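La **impresión por deposición de material fundido** (también *modelado por deposición fundida*) es un procedimiento de fabricación aditiva en el que un filamento termoplástico se funde en un cabezal y se extruye en capas sucesivas sobre una plataforma. Se aplica a prototipos, utillaje y series cortas de piezas de geometría compleja.

## Proceso

El modelo tridimensional se divide por software en secciones horizontales. Para cada sección se calculan los perímetros, el relleno interior y, si hay voladizos pronunciados, las estructuras de soporte. El extrusor empuja el filamento hacia una boquilla calentada, que deposita un cordón sobre la capa anterior. La unión entre cordones se produce por difusión de cadenas poliméricas mientras la interfaz permanece por encima de la temperatura de transición vítrea.

## Materiales

Los polímeros más habituales son el ácido poliláctico (PLA), el acrilonitrilo butadieno estireno (ABS) y el tereftalato de polietileno modificado con glicol (PETG). El PLA presenta poca contracción, pero se reblandece a temperaturas moderadas. El ABS soporta mejor el calor y tiende a deformarse en las esquinas si se imprime sin recinto cerrado. Los filamentos higroscópicos - en especial las poliamidas - requieren secado previo.

## Anisotropía

La resistencia a tracción perpendicular a las capas suele ser inferior a la medida en el plano de impresión. Un ensayo comparativo realizado en Mekonitz por Tímea Szilágyi y Tien-fu Chiu empleó 288 probetas, repartidas en nueve combinaciones de orientación y densidad de relleno. Los autores atribuyeron la mayor parte de la dispersión a los huecos entre cordones contiguos. Hoi-yan Yu objetó posteriormente que las probetas procedían de solo dos máquinas y que el efecto de la calibración no quedaba separado del geométrico.

## Acabado superficial

El escalonado es más acusado en superficies de poca pendiente y disminuye con la altura de capa, a costa del tiempo de fabricación. Las rebabas y los hilos finos se asocian a una retracción insuficiente del filamento o a una temperatura excesiva, y se eliminan con cuchilla o lijado. El alisado con vapor de acetona es eficaz en ABS, aunque redondea las aristas y altera las cotas.

Los orificios verticales tienden a quedar por debajo del diámetro nominal. Cuando han de alojar tornillos, es frecuente repasarlos con broca o colocar insertos roscados.

## Véase también

- Estereolitografía
- Sinterizado selectivo por láser
- Tolerancia dimensional

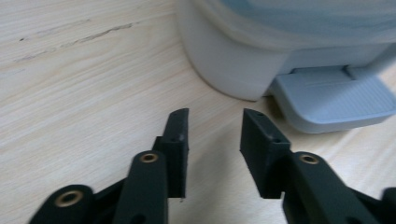 *Piezas de plástico verde oscuro impresas en 3D, con líneas de capa tenues y pequeños orificios para tornillos.*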